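## Le ruban bleu, notre meilleur outil de rangement !

Chez Netetti, on s'est mis au quadrillage et on ne s'en lasse pas. Du ruban de masquage bleu, 2 bonnes heures devant soi, et la grande table est découpée en cases.

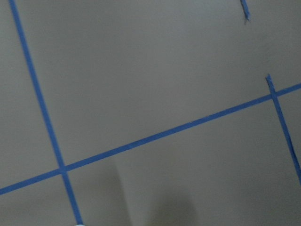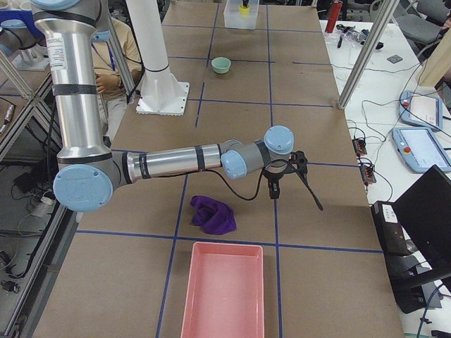
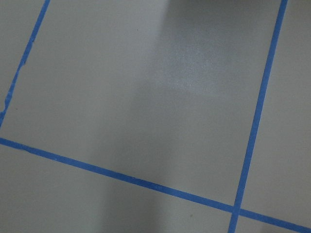
Le principe est tout simple : un objet, une case ! Le bol a la sienne, le chiffon aussi (même roulé en boule, on ne juge pas), et le reste se cale autour. L'idée nous vient de l'atelier Villalobos, qui marque ses établis comme ça depuis des années, et franchement, quel plaisir de retrouver les choses du premier coup !

Côté pratique, comptez près de 60 mètres de ruban pour équiper toutes les tables d'une salle. Lissez bien les bords avec le pouce, et remplacez les bandes dès qu'elles s'effilochent. Prochain essai en février, sur les étagères de Potesport. On a déjà hâte !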